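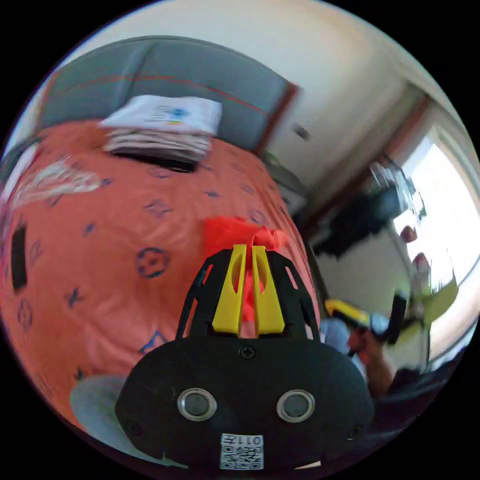
Is Candano's take-back scheme worth bothering with?

hemline_hattie
Candano are offering credit if you post back your old clothes, any brand, any state. They say 100% of it gets "a second life". I've got two bin bags from clearing out the wardrobe and I'm tempted, but a second life as what? Has anyone had a straight answer out of them?

brackenfold
I asked in September. Got a reply from an Akihiko Kikuchi on their customer team, very polite, and it said the bags go to a sorting partner in Werside. I asked what share ends up as clothing again and heard nothing back. Stuffing for car seats is a second life too, if you're generous.

Moss34
Bit harsh. It's still better than the bin, and I got £5 off a jumper.

brackenfold
You got £5 off a jumper you weren't going to buy before the email arrived. That's a voucher – a fairly ordinary one.

Moss34
I was going to buy it, thanks. The old one had gone at both elbows.

oddbuttons
Elbows can be darned! But I take the point. Our local charity shop won't touch anything worn through, so for rags I don't know where else you'd go. The tip at Vurnedden has a textile bank but it's always full.

hemline_hattie
Most of mine is wearable, just dull. Would you split it?

oddbuttons
I would. Good stuff to the charity shop, knackered stuff to Candano or the council.

tansy_k
Sithole do the same thing but they publish where it goes, down to the weight. Dry reading and the resale figure is low, but I trust a low number more than "a second life".

Moss34
Sithole charge for postage though.

tansy_k
They do. £2 a bag.

hemline_hattie
Right, one bag to the charity shop then. I'll email Candano about the other and post whatever they send me.

brackenfold
Ask for the resale share in writing. I'd like to see if you get further than I did.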